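Linen and Laundry Practice Board
Topic: Folding standard for bath towels, terry, guest rooms

k_arsenault
Posted February 17, 2019

Colleagues, I am revising the folding standard for our guest residence and would welcome comment before it is issued. We hold 350 bath towels across two floors, and the shelves in the linen room are 14 inches deep. The present standard calls for a fold in thirds lengthwise, then in half, then in half again. The draft replaces this with a fold in half lengthwise, followed by thirds.

The draft also requires that each towel be taken from the basket singly and opened by its top corners before any fold is made. Several staff members have asked whether this step may be omitted.

Keegan Arsenault
Residence Services, Cavside

ojala_linen

We would not omit it. A towel folded from a bunched state carries the bunch into the stack, and the stack leans. Our own instruction reads: "Hold by the corners of the hem band, let the lower end rest on the table, then lay flat." The pink terry we have on the table at present:

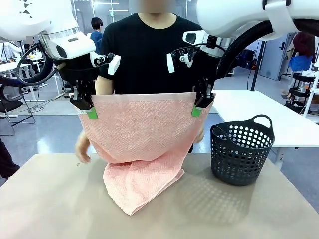
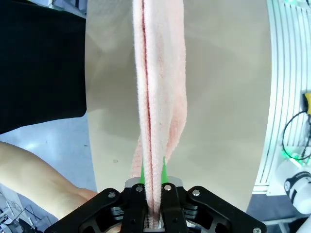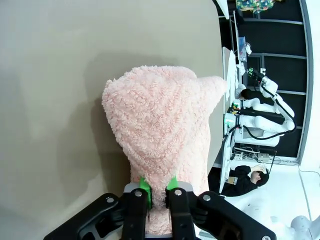

The instruction has been in force since September and applies to hand towels as well. On the question of thirds, we have no objection to the draft, provided that the hem band faces inward. Bands left on the outside catch on the shelf edge.

stonix_housekeeping

I must disagree on the matter of opening every towel. With 86 pieces to a shift, the additional handling is considerable. Our attendants fold directly from the basket and smooth by hand on the second fold. Guests have made no complaint. I would support opening by the corners for bath sheets only.

I agree that the band should face inward.

ojala_linen

The time is recovered at the shelf. Before the change, we were refolding whole stacks prior to inspection. I accept that a site with open carts and no fixed shelving may reach a different view.

stonix_housekeeping

That is a fair distinction. We do use carts.

ladel_supply

A point on the dimensions. A towel 27 inches wide, folded in half and then in thirds along its length, presents a front of 13 and a half inches before any allowance for thickness. Heavy terry will exceed that at the fold. Kindly measure a finished stack before the standard is issued — a shelf of 14 inches leaves very little margin.

k_arsenault

Thank you. Our bath towels are 27 inches wide, so the point applies to us directly. I will have a stack measured on both floors and will hold the draft until the results are in. The requirement to open by the corners will remain for shelved stock. Cart stock will be covered in a separate paragraph, and I would be grateful if stonix_housekeeping would send me the wording now in use there.

stonix_housekeeping

I will send it by private message.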